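About Bernitz

Reading time: 1 minute

Bernitz receives used office computers and accessories, prepares them for further service, and places them with schools, libraries, and small offices. The company was established in Stoscombe, where its main workroom and parts store remain.

Over 1000 items pass through the workroom each year. Laptops and mice make up the largest share. Every item is entered in the stock register on arrival, and its label is checked against the delivery note. Laptops are opened and started, and the display, keyboard, and hinges are inspected. Mice are turned over so that the label, the sensor opening, and the base can be examined.

Equipment that meets our standard is cleaned, packed with a printed record, and held for collection. Equipment that does not is set aside for parts. Our service agreement with Munro covers the supply of replacement batteries and chargers, and deliveries to the northern district are handled from our Clumon office.

Organizations wishing to donate or request equipment may write to either office. Requests are answered within 3 working days.

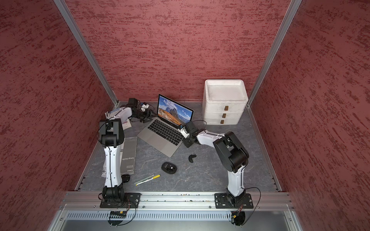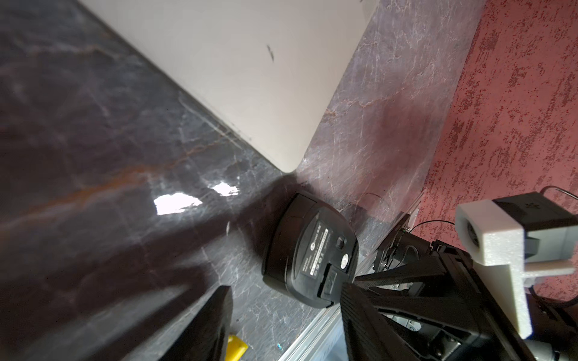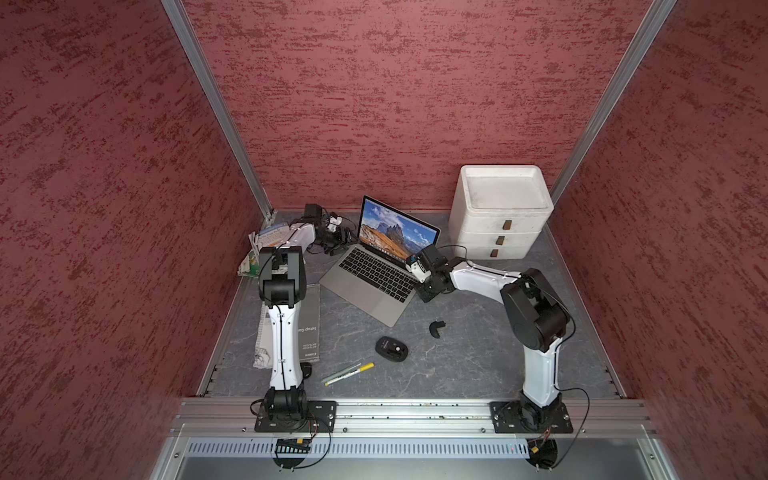 Laptop open on the work surface (first and third pictures); underside of a mouse (second picture).

Related pages
Donating Equipment
Requesting Equipment
Our Clumon Office
Packing and Collection

Last updated: Dec 10, 2022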